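Subject: Re: [grippers] Fin-ray fingers vs. rigid brackets for pouring
To: grippers list
Date: Friday, 21:55

On Friday morning Ulloa wrote:

> We are trying to choose between two grippers for a small drinks
> cell. One is the Visness two-finger with the stock pads, the other
> is the Kollusside with adapter plates. Payload is no problem for
> either one. What we can't tell from the data sheets is how they
> behave when the load shifts during the move, for example when you
> tip a cup and the weight goes to the front. Has anyone poured with
> them? Also interested in how you routed the cable, as ours keeps
> catching at the wrist.

We have been through both of these on the same arm, so I can give you some of this. Not all of it, as the Kollusside only stayed on for a week.

The short version is that the Visness held the cup well at low tilt and crept at high tilt. By creep I mean the cup turned in the fingers while the wrist angle stayed where we had told it to be. You see it in the pour before you see it in the fingers, because the stream lands short. Raising the grip force to 80 percent helped. At 100 percent the thin-walled cups went slightly oval, and then the spout pointed off to the side, so we went back down.

The Kollusside did not creep, but it is longer front to back and we had to teach every approach again. If you already have a working program, allow time for that.

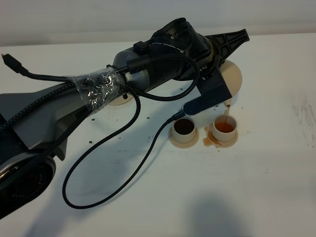
Posted by Brenda Cabral
grippers list, message 2155

The one test I would run on any gripper you are looking at is two small cups side by side, filled one after the other from the same grip, with no regrasp in between. A single pour will flatter almost anything. With the second cup you find out whether the held cup has moved. Look at the saucers as well as the levels. A puddle around the base tells you more than a level reading, and it doesn't need a scale. Use something dark or colored, like tea, on a white table. Plain water hides the small drops, and those are what you want to find.

On speed, most of our spills came from the start and end of the tilt and very few from the middle. We now ramp the wrist joint slowly for the first part, run it at normal speed, and then tip back quickly at the end. The quick tip back matters more than I expected. A slow one lets liquid run down the outside of the spout, and it drips along the way to the next cup.

Cable routing: we bind the cables to the arm with clear film and leave a loose loop between there and the gripper bracket. It isn't pretty and you have to cut it off to change anything, but it has not caught on the wrist. Clips looked better and came off. Make the loop bigger than you think you need, then run the wrist through its full range by hand before you power up. If the loop goes tight anywhere, it will pull on the connector at the bracket, and you will get dropouts that look like a controller fault. I lost most of a day to that in June – I had already opened a ticket with Stosten before I thought to wiggle the plug.

Two things I can't answer. We have not tried either gripper with hot liquid, so I don't know what the pads do when they warm up. And we have not used the force feedback on the Kollusside for anything except detecting that the cup is there.

If you do get the Visness, ask for the softer pads at the same time. We ordered ours later and paid shipping twice. I can send our tilt profile if you want it, but it is written for the Stosten controller and you would have to convert the joint units.

Brenda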